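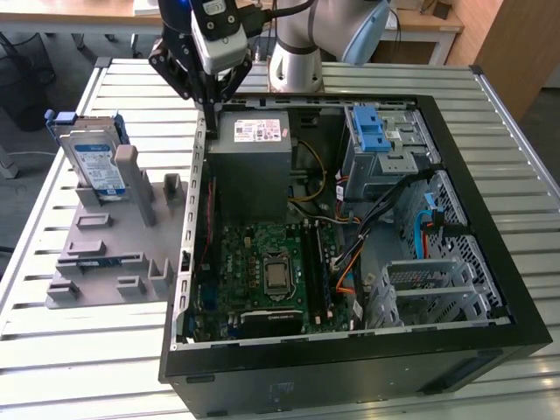
Pasholm Opens Desktop Computer Teardown and Parts Recovery Line in Clircombe

CLIRCOMBE, 2021-05-03 - Pasholm, a processor of retired office computers, has opened a bench line for the teardown of desktop towers at its Clircombe site. The line accepts business-class towers from schools, local offices and leasing companies and separates them into reusable parts, repairable parts and sorted scrap. Trial operation began in March.

The line has 22 worktables. Each tower is laid on its side with the side panel off and the interior facing up, so that the power supply, motherboard, expansion cards and drive bays can be reached without turning the case. The worktables have slatted metal tops, which let loose screws and clips drop through to a tray below.

Work follows a fixed order. Drives are released from their cages and bays first and logged by serial number before any other part is touched. SATA cables are unplugged at both ends and sorted by length. Color is ignored in sorting, as red and blue cables are used interchangeably by most case builders. Memory modules are removed next, followed by expansion cards. The processor stays in its socket, under the retention bracket, until the motherboard has passed a visual check for bent pins, swollen capacitors and burn marks.

Power supplies are handled separately. Units with a legible certification label go to load testing for 24 hours. Units with a missing or damaged label are sent directly to scrap, whatever their condition. Plastic drive trays and release latches are kept when undamaged and matched to case models, as these small parts are often the reason a working tower cannot be resold.

Parts that pass testing are entered in Mendus, the company's inventory system, and offered for sale in graded lots. Memory and processors are sold in trays. Motherboards are sold singly, in antistatic bags, with the test sheet enclosed. Chassis are either reused for rebuilt systems or baled as mixed steel.

During the trial period, nearly 66 percent of incoming towers yielded at least one part graded for resale. The most common reasons for rejection were corrosion on the motherboard and cracked memory slot clips.

Towers are accepted by the pallet, with a minimum load of 27 units. Cases should arrive closed, with side panels fitted and power cords removed. Monitors, printers and laptops are not accepted on this line. Collection within the Clircombe area is provided by Ong, a freight carrier, and can be booked at the time of the load request.

A drive serial number report is issued with every load. Price lists and load request forms are available from the Pasholm sales desk in Clircombe.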